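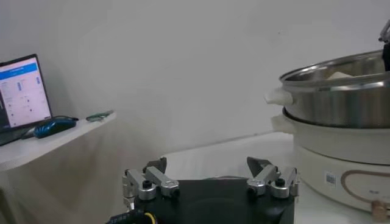

Gebürstetes Metall, schwarze Kappen auf den Schrauben.

1. März 2023, von Lucrezia Carbone

Tag der offenen Tür in der Fischzucht Ondthorpe. Kurz und ungeordnet, muss gleich weiter.

Anfahrt über Flesby, letzte Abzweigung schlecht ausgeschildert, zweimal vorbeigefahren. Parken auf der Wiese, Gummistiefel dringend empfohlen. Eintritt frei, Kaffee gegen Spende.

Zuerst die Außenteiche. Bachforellen in drei Größen, dazu ein Becken Äschen, an das man nicht näher ran durfte. Wasser kommt direkt aus der Virkine, über einen Rechen und dann einen Kiesfilter. Im Sommer wird es knapp, sagt der Zuchtleiter, im September haben sie zwei Teiche zusammenlegen müssen. Besetzt wird nur noch mit Nachkommen aus eigenem Laichfischbestand. Letzte Saison gingen 2.558 Setzlinge in den Oberlauf, dieses Jahr soll es mehr werden. Größte Mutterforelle 46 cm, wurde kurz im Kescher gezeigt, schöne Fisch, kräftig gepunktet.

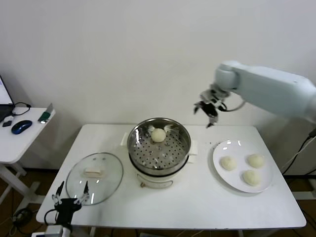 Danach das Bruthaus, für mich der beste Teil. Eng, dunkel, immer nur kleine Gruppen. Die Eier liegen auf Lochblechen im Durchfluss, tote werden täglich mit der Pipette rausgeholt. Kleine runde Löcher, kreisförmig angeordnet wie im Dämpfeinsatz unter dem weißen Brötchen, nur viel feiner, damit kein Ei durchrutscht. Dotterbrut war auch schon da, in der hintersten Rinne. Blitz verboten, also keine Fotos von drinnen.

Nebenan in der Scheune hatte Grasso einen Stand mit Ruten, Schnüren und Fliegenmaterial. Habe eine #5 geworfen, etwa 12 Minuten auf der Wiese, Seitenwind. Spitze recht weich, lädt aber schon bei kurzer Schnur. Für kleine Bäche prima, am See würde ich was Steiferes nehmen. Preis wollte man mir noch nicht nennen. Bindetisch daneben war dauernd belegt, zwei Jungs haben da Goldkopfnymphen gebunden, besser als meine.

Vortrag über Totholz im Bachbett leider nur halb gehört. Der Referent sprach leise und die Pumpe lief. Mitgenommen: Äste liegen lassen, Unterstände für Jungfische, nicht jede Kehre freiräumen. Die Folien soll es auf Anfrage geben.

Wer hin will: Gruppen ab fünf Personen nach Anmeldung auch unter der Woche. Räucherforelle war um zwei aus, früher komen.

Kommentare

bachlaeufer43: Die #5 von Grasso hatte ich auch in der Hand. Fand sie mit WF-Schnur zu träge, mit DT ging es.

Jette: Weiß jemand, ob man ins Bruthaus mit Kindern rein darf?

Lucrezia Carbone: @Jette ja, waren welche in meiner Gruppe. Boden ist aber rutschig.

Nymphenfan: Abzweigung hinter Flesby hab ich auch verpasst. Nach der Brücke gleich links.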